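The Pokell Folding Worktable, After Nine Months of Leaning On It

I have owned four folding tables in my adult life, and I have hated three of them in the ordinary way, where you forget the thing exists until it takes a piece out of your thumb. The fourth is the Pokell, and my feelings about it are more complicated, so it gets a review.

Some background. I rent a second-floor apartment in Brutdale with one closet and a kitchen that was designed for people who eat standing up. I wanted a table that could be a desk in the morning, a dinner table at night and a wall decoration the rest of the time. I wanted it to hold a sewing machine without turning every seam into a seismograph reading. I did not want to pay what the furniture stores downtown charge for the word "convertible."

The Pokell costs $94 for the standard size. The competition, if you can call it that, was the Sayegh drop-leaf, a handsome object with brass hinges and a price of $1249. I went and sat at the Sayegh twice in the showroom. On the second visit the salesman asked if I was waiting for someone. I bought the Pokell.

It arrived in June in a box the shape of a door and the weight of two doors. The box had a picture of a woman carrying it with one hand and laughing. I would like to meet her, and I would like her to come over the next time I move.

Assembly is supposed to take fifteen minutes. That is fair if you start counting after you have found the hex key, which was taped to the underside of the top where only a person lying on the floor would think to look. The instructions are drawings only. Step 4 shows a hand, an arrow and what I believe is a moon. I skipped it, and the table has stayed up.

Once it's together, the good news starts. The top is pale wood with a clear finish, and it looks better than it has any right to. The legs lock with a click you can hear in the next room. I have leaned on it, rolled out pie dough on it and climbed on it to change a smoke alarm battery at 3 a.m., which the manual specifically forbids (there's a drawing). It rocked a little during the alarm business. So did I.

I also tried it as a desk for a full work week, eight hours a day, with a monitor, a lamp and a coffee cup the size of a flowerpot. The height is right for me at five foot seven. My taller friends say it's right for a child. There is no lip on the back edge, so pens go over the side at a steady rate and collect behind the radiator with the others.
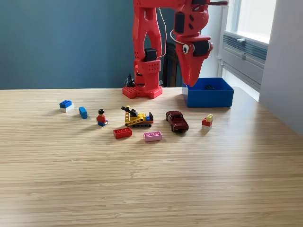

Light wood top, red company along the back edge.

Now for the finish, where most of the complaints online seem to be. People say it stains if you look at it hard. Mine has had tea, soy sauce, turmeric and one unfortunate beet. Tea and soy sauce wiped off. The turmeric left a yellow shadow that faded after a couple of weeks near the window. The beet is still with us. I've put a trivet over it and I now own a table with a permanent trivet.

Heat is another matter. I set a hot saucepan down for what I'd swear was ten seconds and got a white ring. Mayonnaise is the cure that gets passed around for this, so I smeared some on and left it overnight. In the morning I had a white ring and a table that smelled like a deli. A second trivet has been deployed.

Folding is where the Pokell earns its keep, or doesn't, depending on your hands. There are two release tabs under the top, one at each end, and you have to press both at once. The distance between them is slightly more than my arm span when I'm also holding the table up. I've worked out a method that uses my left hand, my right hand and my forehead. A second person makes it easy. A second person was also what I was trying to avoid needing when I bought a table that folds.

Folded, it's flatter than I expected and slides behind the couch with room to spare. It does not stand on its own. Pokell sells a wall bracket for this, separately, and the bracket comes with screws that are wrong for plaster, drywall and brick. I'm not sure what they're right for. I bought different screws.

The listing says it will hold up to 250 pounds. I'm in no hurry to find out, but it has carried the sewing machine, a full set of encyclopedias I was trying to give away and a Thanksgiving turkey without any sagging I could see. With the sewing machine at full speed there's a shimmy, mostly lengthwise. Put the machine over a leg and it calms down a lot. Put it dead center and your topstitching will have opinions.

One repair so far. In the third month a rubber foot came off and vanished, the way they do. I wrote to Pokell and got an answer from their parts people, who turned out to be a separate outfit called Grasutau. They sent a bag of 9 feet. The table has four legs. I've asked what the other five are for and have not heard back, but one of them is now a very good doorstop.

Things I'd change, if anyone at Pokell is reading: put the release tabs closer together, put a lip on the back edge, and give the buyer a drawing of whatever step 4 is meant to be. I'd also pay a few dollars more for a tougher finish. A few dollars, please, and not the Sayegh number.

Would I buy it again? Yes, with a sigh. It's solid where it counts, it's nice to look at between the trivets, and I can get it out of the way before guests arrive if I start early. If you have a real dining room, get a real table. If you sew for a living, get something bolted to the earth. Anyone else with a small apartment and a strong forehead should be fine.

Size bought: standard, natural finish.
Stars: 3 and a half out of 5. It was going to be 4, but I just caught my sleeve on the release tab again.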